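Workshop notebook, February 13, 2022

Sunday, heating off, so this will be brief. Joyce Waweru has asked for a view on the Rinia panel before the Kariuki people sign off the exhibition text, and I would sooner write it down here than have it argued out in the corridor again.

The claim as it stands: a party of riders from the Rinia company paraded through the town on the morning before the show opened, 128 of them, in national dress, and the crowd was so thick that the shops shut. It is a lovely paragraph. I don't believe much of it.

Went back through the January scans. The figure of 128 comes from a single handbill, and the handbill was printed by the company. It was printed before the parade, too, as it says "will positively appear". So what we have is a promise from people selling tickets. The two newspaper notices that give the same number use the same adjectives in the same order as the handbill, and I take both to be copied from it. That leaves us one source, three times over.

The only notice that reads as if the writer left his desk is the short one on the inside page. He mentions rain, one coach, and a horse that refused the bridge. He gives no number of riders at all. He calls the men "tired-looking" and says the band was late. I trust him more for being bored.

Attendance next. The draft has 2000 on the opening night. The ground plan allows seating for 1000, and that is with the benches drawn closer together than anybody's knees would stand. Joyce thinks the rest stood. Possible. But the plan shows a rope line hard against the back row and I can't find where she would put another thousand people. My guess is that somebody added the afternoon and evening houses together and then it stuck. Can't prove it. Would like the draft to say "large" and leave it there until someone finds a gate return.

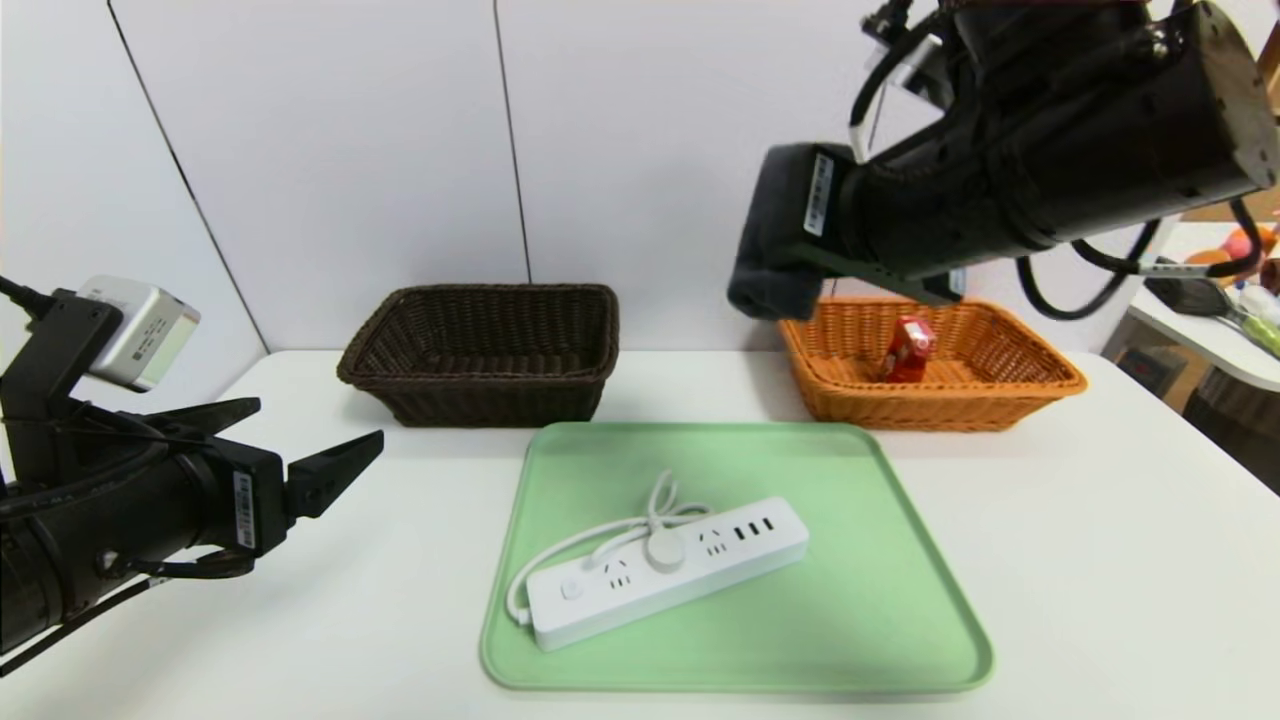 Then there is the question of who these riders were. The company billed them as coming from the far plains, every man born in the saddle. I have the passenger list for the ship the handbill names, and only four of the surnames on the programme are on it. The others may have come on a different sailing. They may have been hired here, which was common enough in the trade and no disgrace. A decent rider from a livery yard could be taught the rope business in a few weeks if he wasn't asked to be clever with it. What I object to is our label saying "all natives of the plains" in our own voice, with no quotation marks, as if we'd checked.

Same complaint about the costume. The catalogue entry for the belt says it was "worn in the parade". The donor's letter says it was "of the kind worn". Somebody dropped three words. Please put them back.

Tried the Rarametti index for the company's later dates, to see whether they carried the same number about with them from town to town. Found two more towns and a different total in each, both suspiciously grand. Riteo's transcriptions are quicker to search but I caught two errors on one page (a "coach" read as "couch", a date a year out), so I'm not citing anything from there without the page scan beside it.

Things I'm content to leave in:
- that there was a parade
- that it rained, or at least that one man said so
- the route as far as the bridge
- the name of the bandmaster, which is in the town accounts with a payment next to it

Things I'd take out or hedge:
- 128
- 2000
- the shut shops (no source whatever, I suspect it crept in from the anniversary booklet)
- "fearless"

Joyce will say this takes the fun out of the panel. I'd say the horse at the bridge is better than anything in the handbill, and we haven't used it. She has the original cutting, mine is a poor copy and the last column is mostly shadow. Would somebody with better eyes than mine check whether the word is "refused" or "reused" before we build a caption on it.

Still to do: write to the county record office about gate returns. Ask Kariuki how late they can take changes to the text, as the last answer was "fairly late" and I don't know what that means to a printer. Pull the livery yard wages book, if it's the one with the water damage I'll need a morning for it.

Filed under: Touring shows / Parades / Source checks

Back to top | Contact the workshop | Copyright of notebook entries remains with their authors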